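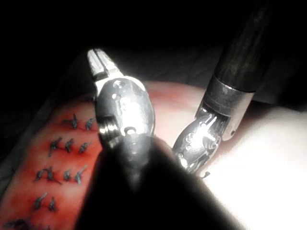
Workshop tips: keeping a suture practice bench running

Notes for technicians at the Teseton skills workshop, bench 8 and the two benches beside it. Compiled by Ívar Eskildsen. Revised December.

The stitching benches moved from hand instruments to robotic ones last year. Pads, thread and lighting are ordered as before. The technician's day has changed: less time tying demonstration knots, more time inspecting jaws, logging cycles and resetting pads between runs. Plan shifts accordingly.

Jaws
Check the ridges on the gripping faces under a magnifier before the first run. Lint and thread fiber collect between them. Use a dry nylon brush, stroking along the ridges. Do not use a wire brush. Close the jaws on a strip of paper and pull. If the paper slides out, tag the instrument and put it in the Isska tray.

Wrist and cables
Move the wrist through its full range by hand with the instrument unmounted. Any catch or click goes in the log with the cycle count. Our limit is 100 runs per instrument, set locally. Small scuffs on the metal are cosmetic. A frayed cable strand is not, and the instrument comes off the bench at once.

Pads
Work the rows from one end and leave the finished knots in place until the pad is full. Old punctures tear if the next stitch lands too close. Rotate the pad when one half is used up. Retire it when the material stays puckered after the thread is removed.

Thread
Dark thread on a pale or red pad is easiest to see on the monitor. Cut tails short, but long enough to grip for removal. Pick up loose ends with tape. A stray tail caught in a wrist joint cost us 1,220 seconds of downtime in one morning.

Lighting
Polished metal and pale pads wash out under a strong lamp. Dim the lamp first, then adjust the camera exposure. Keep the cloth behind the pad dark and matte.

Staffing
One technician can now cover two benches during automated runs, never three. Jiang's team tried three and missed pad changes. The person covering does not leave the room and stays within reach of the stop button. Hand tying remains part of the monthly skills check. Technicians who stop tying get slower at spotting a bad knot on screen.

Rotate the inspection job every two hours. Eye strain shows up in the log as skipped entries.

Replacement brushes and blank log sheets are in the Wustov cabinet, second shelf. Sign for the magnifier.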